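By Zoila Llanos
June
Last updated: June, 9.40 am
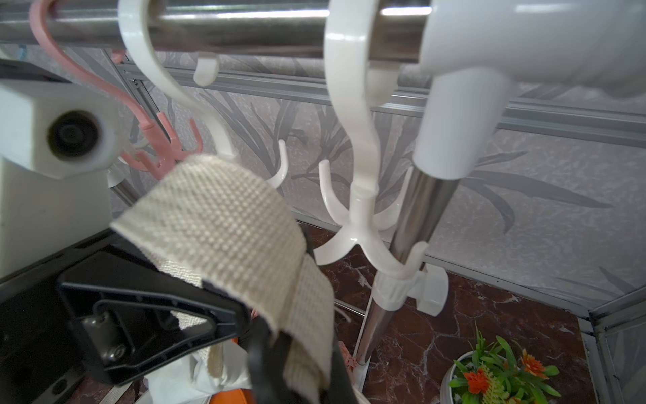
The talk on the Flirkdale antler pieces was in the village hall, and I took more notes than I meant to. Hortensia Cuadros has been working through the finds from the old lake bed, 618 pieces so far, most of them waste from making other things. Only 39 are finished objects, and two of those are hooks. She thinks one was for fishing and the other for hanging something up. The hanging one has a wide, round bend and a short tip, much the same idea as a white plastic hook looped over a steel rod. The fishing one is narrower and the point turns in further.

I had assumed the difference would be easy to see, but it isn't when half the point is missing. What she looks for is wear. If a cord or a strap has hung in the bend for years, the inside gets a polish, and it's usually stronger on one side. Under the microscope you get fine lines running across the curve.
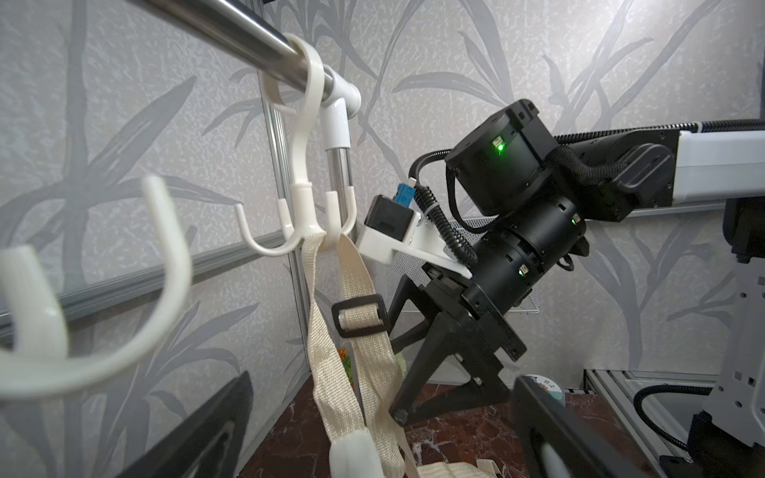 The other evidence is where the load went. She has made ten copies in red deer antler, hung weights from them and left them over the winter. Some cracked at the bend and some at the top, depending on which way the grain ran. The broken originals at Flirkdale all seem to have gone at the bend. She was careful to say that this is a small number of broken hooks and she wouldn't hang much on it.

Someone at the back asked how old they are. The dates aren't back yet, so she wouldn't give one.
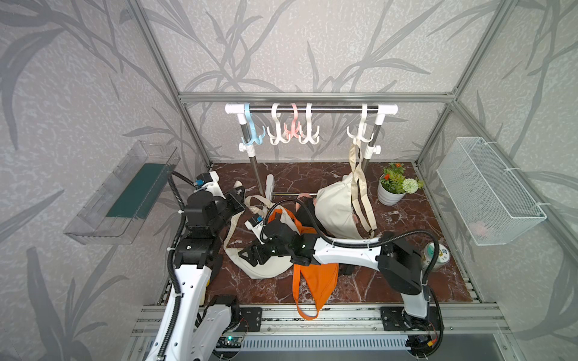

Things to follow up

The report on the Marulanda shell hooks, which she mentioned as a comparison. The library says it can get a copy.

The museum at Kidon has a drawer of antler pieces that were listed as pins years ago. She wants to look at them again, and I've offered to drive.

4 comments
2 shares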